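Progress report on the flower bench, two-arm assembly build
Prepared for Mabuza Workshop Fund by Cormac Keane
9th November

Status: behind on software, on track for hardware, on budget if you accept my reading of the budget, which I set out further down.

You asked for a plain account of whether this money is doing anything. I'll try to give one. I was doubtful about the project when I took it over from the first team, and I'm still doubtful about parts of it, so please read the good news below with that in mind.

What we said we would do

The proposal promised a bench in the shared workshop where a pair of robot arms could put artificial flowers together: pick up a stem, pick up a sprig of leaves, join them, and lay the finished flower down. The proposal called this "a short step" from the block stacking the arms were doing before. I didn't write that sentence and I wouldn't have signed it. Blocks are stiff and they stay where you put them. A fabric leaf folds when you pinch it, slides when you miss it, and looks different from every side.

The first stage was due at the end of October. It had three parts: the bench itself, the arms and cameras mounted and talking to each other, and a recorded set of hand-guided runs to train on. The first two are finished. The third is not.

Hardware

The table is level, which took longer than it should have. The first set of feet we bought from Stuvix had threads that didn't match their own plates, and they took most of October to admit it. They replaced them at no charge. The seam between the two halves of the top still catches a stem now and then, and I'd like to fill it before we go further.

The cables are my main worry. We have rerouted them twice. Every route that gives the wrists enough slack also leaves a loop that can snag on something, and every tidy route pulls tight when the wrist turns all the way over. Mavulier sell a cable carrier that claims to fix this. Their sample kit is bulky, and I haven't seen it survive a full day of use, so I haven't ordered it.

Flowers and leaves on the bench, with both arms set up: 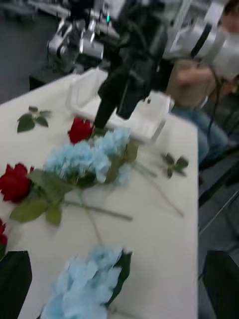
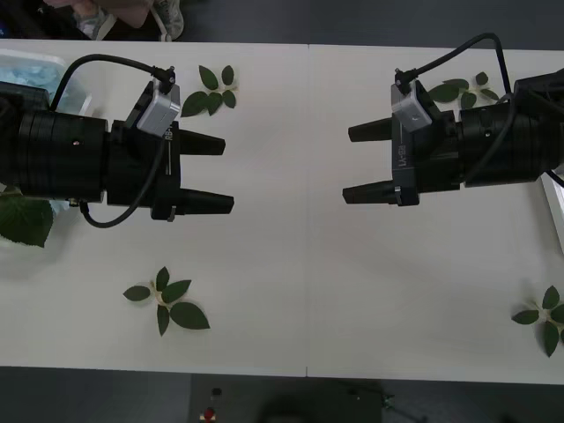
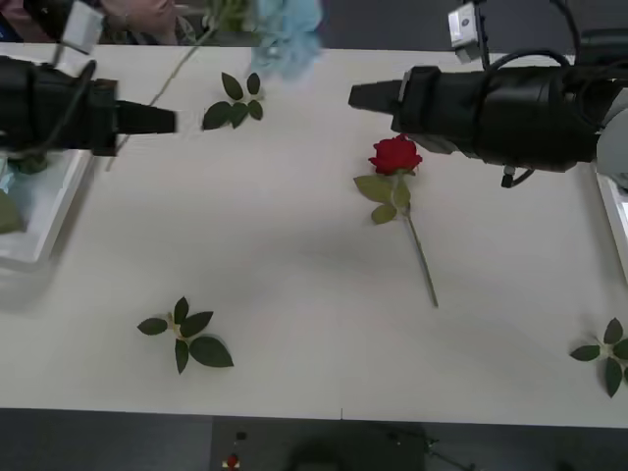 The leaves deserve a section of their own, so I'll give them one.

Leaves

Picking up a bloom by its stem is the easy part. The stem is long and fairly stiff, and either arm can get hold of it if the approach is anywhere near right. The leaf sprigs lie flat, and the fingers have to come in very low to get under one. Too high and they close on air. Too low and they scrape the table and the arm stops itself, as it is supposed to, and somebody has to clear the fault and start again.

In our last full test we made 70 attempts to pick up a leaf sprig and hand it from one arm to the other. 20 of them ended with the sprig in the second gripper. I know the earlier update to you described the handover as "working." I would call it working less than a third of the time, on a good table, with good light and a patient person standing by.

Light blue heads give us a different kind of trouble. They are wide and soft, they spread out when they are set down, and they can hide a stem or a leaf from the camera overhead. The wrist cameras help when the arm is close, but by then the arm has already picked its line. We are trying a slower approach with a second look halfway. It may help. I've been told that about four fixes so far and one of them did.

Software

The control program is a modified copy of Zerkness, which one of our members wrote for the block stacking work. It is good code for blocks. I've asked for the modified parts to be written up properly so that the project doesn't depend on one person being in the building, and I have seen half a page so far.

The recorded runs are the late item. Recording is slow because both arms have to be guided at once, and a run that ends with a dropped sprig usually has to be thrown out. I was asked whether we could keep the bad runs to make the numbers look fuller. We could, and I said no.

Money

There is $2000 left in the parts line. The original plan spent all of it on a second set of grippers with softer fingertips. I don't support that yet. Nobody has shown me that the fingertips are the problem, and we can glue rubber sheet to the ones we have for the price of lunch. If that raises the leaf score, we will have a reason to buy the real thing. If it doesn't, you keep the money.

I count us as on budget because I have left bench time out of the total. The workshop doesn't bill it to us, but members do lose the corner while we are in it, and two of them have complained to me. Their complaint is fair.

What happens next

We fill the seam, try the rubber, and repeat the same leaf test under the same light. I will send you the result whichever way it goes. Recording carries on alongside.

The proposal has the arms making a mixed bouquet without help by early 2027. I would not tell your board that. A single rose with one leaf sprig attached, done more often than not, is what I'd be willing to put my name to for that date. If the repeat test comes back no better, I'll ask you to let us drop the leaves and report on stems alone, and the second payment should be cut to match.

Cormac Keane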